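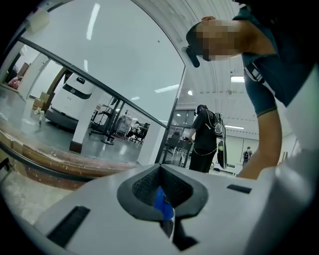

Gripper with its notched finger pad, close up.

13. Setting up your Ollbridge folding loom and putting on the first warp

You have the frame out of the box, the castle bolted on and the treadles hanging where they should hang. Now comes the good part! In this section you'll choose a spot for the loom, level it, load the heddles and wind on a practice warp. The warp is 198 threads wide, enough for a generous shawl, and if you've never woven before, please don't be put off by the number. It goes faster than you think once your hands learn the motion.

Kekeli Bonsu wrote the first version of this section and Ornella Colombo reworked the threading steps for the four-shaft model. If you own the older two-shaft loom, skip steps 9 through 11 and use the card in the parts box.

What you need

The loom, with both side locks closed
The 10-dent reed
400 heddles (packed in bundles, tied at both ends)
Threading hook and sley hook
Warp sticks or heavy brown paper
A spirit level
The practice warp, already wound and tied with its cross
Good light, and a chair or bench at a height you like

Choosing the spot

1. Open the loom fully where you plan to weave. Leave enough space behind it to stand and turn comfortably, as you will spend a good part of the first day back there.

2. Put the level on the breast beam, then on the back beam. If either one is off, turn the leveling foot on the low side a little at a time and check again.

3. Press each treadle down with one foot. The loom should stay put. If it creeps toward you, fit the rubber cups from the parts box under the front feet.

CAUTION: Never open or close the loom with a hand on the hinge bars. Hold the side frames by the outer uprights only. Keep children and pets away until both side locks have clicked.

Note: Cold rooms are fine for weaving, but a loom that has just come in from a cold car should stand overnight before you tighten any bolts. Wood moves!

Loading the heddles

4. Lift out the first shaft and lay it flat on a table. Slide off one end piece.

5. Take a bundle of heddles and keep the ties on. Slide the whole bundle onto the top bar and the bottom bar together, then put the end piece back. Only now cut the ties.

6. Repeat for the other three shafts, sharing the heddles evenly. You'll have far more than this warp asks for, and that's on purpose. Wider projects will use them up.

7. Hang the shafts back in the castle and push the spare heddles out to both sides in equal numbers. A lopsided shaft will lift crooked, and it will annoy you all the way through the cloth. 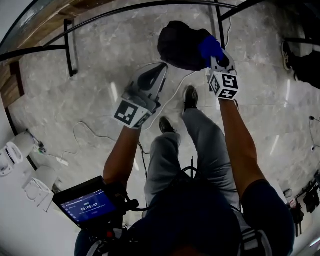 Small parts have a talent for wandering off during threading, so decide where they live before you begin. Hooks, spare heddles, tie cords and the little brass pins all need one home, within reach of your chair. A drawstring bag hung from the castle works well, and so does a shallow tray on the bench. Think about the floor, too. On a gray marble-patterned tile like the one in the photo, a gray steel heddle can be surprisingly hard to spot, while a black fabric bag or pouch shows up at once. If your tiles look anything like that, spread a plain dark cloth under the loom for the afternoon and shake it out over the tray when you finish. Carpet owners, do the same with a pale sheet — you'll thank yourself when you vacuum.

Beaming the warp

8. Lay the warp over the breast beam with the cross toward the castle. Put one lease stick on each side of the cross and tie the sticks together at both ends, leaving a finger's width between them. Check the ties. Check them again. Only then remove the yarn that was holding the cross.

CAUTION: If the cross is lost, stop and do not pull on the warp. Go to section 16, "Finding a lost cross." It can nearly always be saved.

9. Spread the threads in the raddle, following the marks on its front edge. Slip the end loops onto the back apron rod and center them.

10. Wind on slowly. Put a warp stick or a layer of brown paper between turns of the back beam so that one layer can't sink into the one under it. After each full turn, walk to the front and give the warp a firm, even pull in sections. Yaa Ametepe, who tests every loom before it ships, likes to do this to music with a steady beat, and we recommend it heartily.

11. Stop when the end of the warp hangs a forearm's length in front of the castle. Cut the end loops straight across.

Threading

12. Sit down. Seriously, sit — standing over the shafts is how backs get sore. On the folding model you can lift out the breast beam and bring your chair right up to the heddles.

13. Take the first thread from the cross and draw it through a heddle on shaft 1. The next goes through shaft 2, then 3, then 4, and back to 1. Keep going in that order all the way across.

14. After each group of threads, tug it lightly and look along it from the side. Every thread should run straight through its own heddle. Tie the group in a loose slip knot and move on.

Note: You will end on shaft 2. If you finish on any other shaft, a thread has been skipped or doubled somewhere. Go back knot by knot until you find it.

Sleying the reed

15. Lay the reed flat across two warp sticks, or stand it in the beater if you prefer. Find its center and measure out half the warp width to one side. Mark that slot with a scrap of bright yarn.

16. Starting at the mark, bring one thread through each slot with the sley hook. Hold the reed up to a window now and then. Any empty slot will show as a bright line, and a doubled one as a darker line.

17. Fit the reed into the beater, put the breast beam back and tie the threads to the front apron rod in small groups, working from the center outward. Pat the warp with a flat hand. It should feel equally firm from side to side, with no soft patches.

Your first few inches

18. Weave a few rows with scrap yarn, the thicker the better, until the gaps between the groups close up.

19. Change to your real weft and weave plain cloth: shafts 1 and 3, then 2 and 4. Look for threads that float over more than one row, and fix any you find before you go further.

20. Lay the shuttle in at a slight angle, let the yarn relax, then beat. If the edges pull in, leave a bigger angle. Everyone's edges are wobbly at first, and they steady up by the second evening or so.

If you need to leave the loom for more than a day, let off the tension on the front ratchet by two clicks. Tighten it again before you weave. Spare reeds and heddle bundles are listed in section 19, along with the Dankwa bench, which fits this loom at its lowest setting.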